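**Green bags**, also sold as produce-saver bags, are thin plastic bags claimed to keep fruit and vegetables fresh longer than ordinary ones. Most are tinted and reusable. The usual explanation is that a mineral powder mixed into the film soaks up ethylene, the gas many fruits give off as they ripen.

The claim is older than the evidence for it. Stelter, an early seller, promised up to 90 days for apples but never said what the apples were compared with. Apples in a cold cellar can last that long with no bag at all.
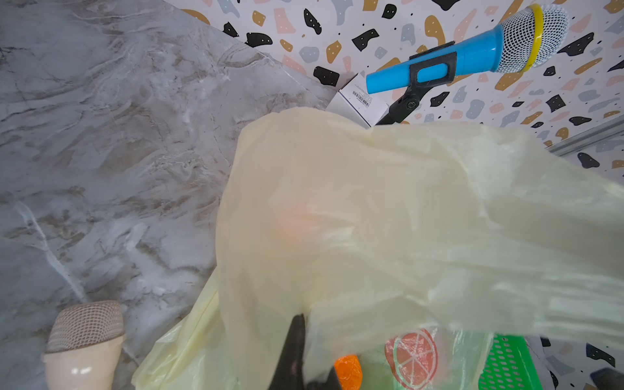

Do the bags absorb enough ethylene to matter? Probably very little, as the film holds only a small amount of powder and much of it is sealed inside the plastic.

The best-known home trial was run by Lev Tkachuk, a retired grocer in Zarkwood, who stored 188 carrots in branded and plain bags. His results, printed in a local newsletter in January 2018, showed the two groups going limp at the same rate. The trial was small and has not been repeated. Plernura, whose bags he used, replied that he had closed them too loosely.

Carrots are an odd test in any case. They make little ethylene and mostly spoil by losing water, which any closed bag will slow. Bananas would have been a harder trial, and sellers seldom publish one.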